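Home Stories Archive About

The Last Run at Orndale

By Otakar Polák
May 5, 2019
4 min read

The lift at Orndale closed for good at four, and by three-thirty there were still 77 people in line. Culton had been in it twice already. He had a board with a cracked topsheet and a pass that had been punched so many times the lamination was coming off.

McKinnon was working the bottom shack. He had worked it for 24 winters, and he scanned Culton's pass the way he always did, without looking up.

"You going off the Clilotus?" he asked.

"I thought I might."

"Landing's rotten. It went soft after lunch."

The Clilotus was a 40-foot gap over the old logging road. Culton had cleared it once, when he was nineteen, and had come up short every time after that. He was thirty-three now and worked in a tire store.

He rode up alone. There was mud under the chair for the first three towers, then brown snow, then snow. A kid on the chair ahead was dropping sunflower seeds. Somebody had hung a bedsheet from tower nine that said THANKS, and the wind had wrapped it around the ladder. 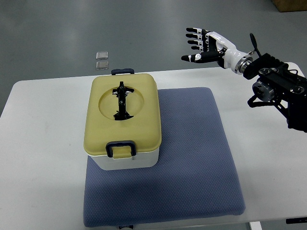
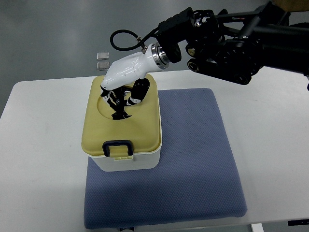 Tabletop with cushion and storage container, first picture; robot arm and white hand, second.

At the top he strapped in beside the patrol hut. The 600 vertical feet of Orndale had never looked like much from up there. You could see the parking lot and most of the cars in it.

He dropped in straight. The snow was slow in the sun and fast in the shade, and he felt the board grab and let go under him as he crossed from one to the other. At the last flag he knew he didn't have the speed. He had known it at the flag before, too.

He turned his board sideways and stopped on the lip, and stood looking down at the road. It had tire tracks in it. He sat down, took off one glove, and ate half a granola bar he had been carrying since October.

Two girls came by and went off the jump. One landed it – the other slid down the far side on her back, laughing. He waited until she had found her goggles.

Then he went around by the cat track, and at the bottom McKinnon had already put the chain across.

"Well?" McKinnon said.

"Soft," said Culton.

"I told you that," McKinnon said, and handed him the end of a tarp.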